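From: Heather Partington
To: crate-diggers list
Date: 23 Nov 2020
Subject: Re: [crates] The Stanik twelve-inch, and which pressing to trust

Hello all, and a special hello to the new folks who came over from the old forum. I've been meaning to answer Kwaku for a while now, and I finally have a pot of tea, a quiet house and both copies of the record out of their sleeves, so please settle in. You know how I get.

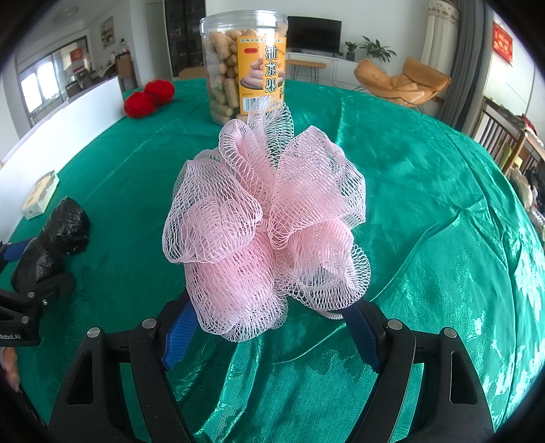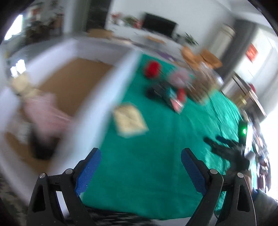

1. KWAKU'S QUESTION

Kwaku Atinga wrote:

> Hi everybody. I picked up a copy of the Stanik single on the Bidach
> label last month, the one with "Corner Light" on the A side and the
> long instrumental on the flip. Mine has 2522 scratched in the runout
> and plays fine, but the drums sound soft to me compared with what I
> remember from the radio in those days. The seller said it was a
> first pressing. Is it? And did they use a drum machine or did
> somebody play that beat by hand? A friend of mine swears it's all
> live and we've been arguing over it since July.
>
> Also, does anyone know who did the scratches? The sleeve only
> thanks "the cousins."
>
> Kwaku

Kwaku, what a good find, and I'm jealous of anyone hearing that flip side for the first time. I'll take your questions out of order if you don't mind.

2. THE PRESSING

The number 2522 is on every copy I've ever handled, so it doesn't settle things either way. What you want to look at is the other side of the runout. The first run has a small letter Z after the number, for Zamani, the shop that cut the lacquers. The second run was cut someplace else and there's no Z, just a dash that looks like somebody's hand slipped. The first run was 1000 copies and a fair number of those went straight to club DJs, who played them to pieces, so a clean one with the Z is a lovely thing to own.

My guess is that you have the second run. I own both and I played them back to back this morning, twice, with the volume knob left alone in between. The bass is a touch bigger on the later one, but the snare sits way back, like it's in the next room with the door pulled to. On the Zamani cut the snare jumps right at you. If that's the difference you're hearing, well, there you are. It's still a perfectly nice record and I wouldn't go back to the seller and make a fuss unless you paid a whole lot for it.

Labels are no help at all, by the way. Both runs have the same orange Bidach label with the same misprint in the running time.

3. THE DRUMS

You and your friend can both go home happy on this one! The kick and the hats are a machine, and the claps are real people in a hallway. Abbas Rostami, who produced it, talked about this on a local radio program years back. I taped it off the air and I have played that tape for anyone who'd sit still. He said they couldn't get the machine's clap to sound mean enough, so he sent everyone out to the stairwell with a microphone on a long cable and had them clap along until their hands were sore. If you listen to the last minute of the instrumental, one of them comes in early and you can hear somebody laugh. I love that laugh. I waited for it every time when I was a kid.

The live bass is Forough Sharifi, who also sings the hook, though the sleeve only credits her for the singing. She went on to make two singles under her own name and they are both worth hunting for, the second one more than the first if you like things slow.

4. THE COUSINS

I only have half an answer. Kianoush Akbari was one of them, that much Abbas said on the tape. He'd won a contest at the Stusta, the basement club by the bus depot, and he did all the cutting on the A side in one night. As for the flip, the style is so different that I can't believe it's the same pair of hands. Those little chirps just before the second break are much more patient than anything Kianoush did later. If any of you were going to the Stusta back then and remember who else was behind the tables, please write in, to the list or just to me. I'd be so glad to put a name to it.

5. ODDS AND ENDS

The swap list is getting long again, so I'm going to trim anything that's been sitting there a year. Write to me if you want yours kept.

I still have a spare of the second pressing, plain sleeve, some light marks on the B side that don't sound. I'd take 75 for it, postage included, or trade it for either of the Forough Sharifi singles. Somebody here offered me 49 in the summer and I said I'd think about it, and then I lost the message, so if that was you, come back and we'll talk.

And Kwaku, do let us know whether you find that Z.

Warmly,
Heather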